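Food Storage & Spoilage – week 4 notes (L. Mikuš)

Recap: most spoilage = water + warmth + time. Take one away and things slow down. Salt and sugar tie up the water, vinegar drops the pH.

Condiments – acid does most of the work. Ketchup has vinegar and sugar both, so it keeps a long while even after opening. Fresh tomato much less acid, skin is the main barier. Bruise it and mold gets in.

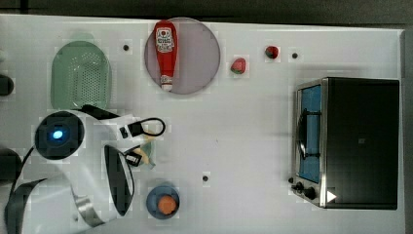 Why do berries go so fast?

Thin skin, lots of sugar and water, and they keep respiring after picking. Mold spreads berry to berry by contact.

Cold: fridge at 4 C slows bacteria, doesnt kill them. Room temp 20 C – growth takes off. Boiling 100 C kills most cells but not all spores (see Morken handout).

For next time: read the Irkell chapter, bring your own storage log. Short writeup, 900 words max.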